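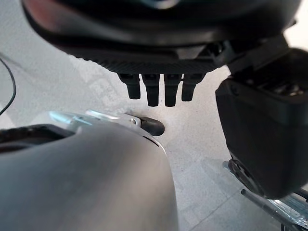
Pylyp Hnatiuk writes that his folding chair closes fine but never opens all the way, and asks whether pushing down harder on the seat does any harm. It can. A fabric-seat chair that stops short of full width usually has dirt in the cross-brace pivot or a sling that has been refitted too tight, and extra force goes straight into the rivets. Clean first, then try again.

The notes below cover a manual folding wheelchair with a cloth seat and cloth backrest, kept at home and used indoors and out. Powered chairs and rigid frames are a different job.

Opening and closing

To open, stand in front of or behind the chair, tilt it slightly so that one rear wheel is clear of the floor, and press down on the two seat rails with flat palms. Keep the fingers on top of the rails and pointing inward. Fingers curled around the outside get caught between the rail and the side frame, and this is the most common injury with this type of chair.

The chair is open when both rails are seated in their rests. Check left and right separately. One rail can sit down while the other stays high by the thickness of a coin, and the chair will then creep closed under an uneven load.

To close, lift the footrests, take hold of the seat cloth at the middle of the front and back edges, and pull straight up. Pulling from one corner twists the brace and stretches the hem.

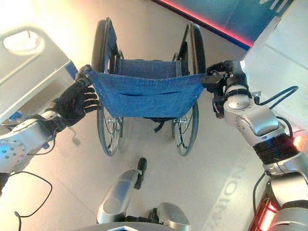

If the cloth has a strap under it, look where the strap lies before closing. A strap caught in the brace holds the chair partly open and wears through at the fold.

Cleaning the cloth

Vacuum the seat and backrest with the narrow nozzle, working along the seams and around the rivets. Grit collects there and cuts the thread. Empty any backrest pocket and turn it out as far as it will go.

Wipe with lukewarm water and a little dish soap on a microfiber cloth. I use the plain Flondis cloths; any lint-free type will do. Wring the cloth hard. Water that runs into the rivet holes stays there and stains the fabric brown from the inside. Go over everything a second time with clean water and leave the chair open until the cloth is dry on both faces. Do not use bleach on dyed cloth, and test a stain remover under the seat first.

Push handles

1. Twist each rubber grip by hand with moderate force. A sound grip does not move.

2. If a grip turns, work it off the tube. Degrease the tube and the inside of the grip with rubbing alcohol, and let both dry.

3. Refit the grip with a thin coat of grip adhesive. Soltero and Jotow both sell a small tube that is enough for two handles. Leave it overnight before pushing the chair.
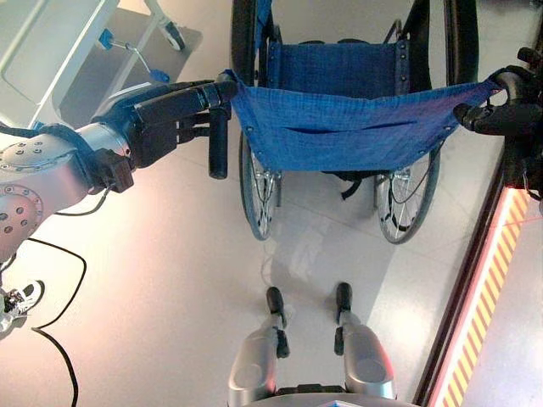 4. With the grips firm, pull the handles gently apart and look at the upper hem of the backrest. It should come tight evenly from side to side. A hem that gapes at one end has a loose fixing on that side.

Sagging backrest

Cloth stretches with use and some sag is normal. Before ordering a new panel, check the fixings. Tighten loose screws by a quarter turn at a time, alternating sides — a screw driven home in one go tends to pull its grommet out of the weave.
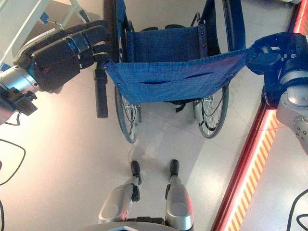 A torn grommet hole cannot be repaired reliably with glue or iron-on patch. Replace the panel. Measure between fixing centers with the chair fully open, and measure the old panel only as a cross-check, as it will read long.

Wheels and pivots

Hair and carpet fiber wind around the axles. Cut them with a seam ripper and pull the pieces out with tweezers. Wipe the spokes dry after wet weather. Sand scratched rust spots on steel frame parts with 400 grit, finish with 2000, and wax.

Put one drop of light oil on the brace pivot, open and close the chair several times, and wipe off the excess. Keep oil off the tires and the brake faces. Petro Kuzmenko uses dry PTFE spray from Marchuk on his chair for the same purpose — it picks up less dust, but it needs repeating more often. I do mine in July and again before winter.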